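The Quiet Return of the Repair Counter
Last updated: October

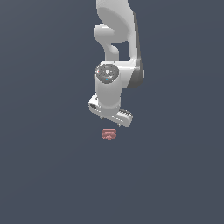

A white arm, folded and pointing down, in a computer rendering.

The repair counter at Andomwood is at the back of a hardware store, past the paint and the garden hoses. It opens at 10 a.m. and by noon the shelf behind it is usually full. Most of what comes in is small: lamps, toasters, fans, a sewing machine with a stuck pedal. Customers fill out a paper tag, tie it to the handle and go home.

Counters like this used to be common. Department stores had them, and so did many of the shops that sold radios and vacuums. They faded as prices fell. When a new toaster costs less than an hour of labor, few people will pay to have the old one opened up.

What changed, according to the people who run these counters now, is the way they charge. Andomwood asks for a flat fee up front and takes that amount off the final bill. If the repair looks likely to cost more than half the price of a replacement, the customer gets a call before any work starts. Many say no, and the item goes home in the same condition it arrived.

Parts are the harder problem. A heating element for a common kettle may be easy to find one year and gone the next. Erno, a small parts dealer that supplies several counters in the region, keeps a stock of nearly 200 switches, belts and cords that fit more than one brand. It buys many of them from closed workshops. The boxes often arrive unlabeled, and sorting them takes up much of the winter.

Some products can't be opened without damage. Glued seams are the usual complaint, followed by screws with odd heads. Repairers will try heat and a thin blade on a seam, but the case may never close properly again, and on anything used near water that ends the job. Older appliances are heavier and uglier inside, with wires you can follow by eye. Those tend to be the ones people want saved.

At Cerkska, a shop that does only lamps and clocks, the wait is three weeks. The shop has two workbenches, one for each trade, and doesn't plan to add more. Lamps are the steady business. A new socket and cord will fix most of them, and the work can be done while the customer waits if the bench is free. Clocks take longer, mostly in testing. A clock that runs well for a day may stop on the fourth, so each one sits on the wall for at least a week before it is returned.

Training is slow. There are few classes for small appliance repair, and most people learn it next to someone who already knows. Adomaitis, a family workshop that has stayed open through all of this, takes on one learner at a time. The first months are spent on cleaning and taking things apart. Learners keep a notebook of every fault they find, with a sketch of how the pieces sat before they were moved. The workshop's own notebooks fill a cabinet, and they are still used when an old model comes in.

None of these places makes a great deal of money. Andomwood's counter covers its wages and brings people into the store, where they buy light bulbs and batteries on the way out. Cerkska sells restored lamps in its front window, and those sales pay the rent in slow months.

If you plan to take something in, bring the whole item, including the cord, the lid and any loose pieces. Write down what it was doing when it failed. "It stopped" is less useful than "it hummed and then smelled hot." Don't try to glue anything first — old glue has to come off before new parts go on, and you will pay for that time.

Ask for the worn part back, too. Most counters will hand it over in a small bag, and it is a help if the same fault comes up again.

Andomwood's counter is closed on Thursday. Items left longer than two months after a repair go on the sale shelf by the door.

We use cookies to remember your settings and to see which stories are read. By continuing to use this site you accept our cookie policy.

Related stories
What to Keep in a Household Toolbox
Why Old Fans Are Worth Cleaning
Buying a Used Sewing Machine
The Last Shoe Shop on the Block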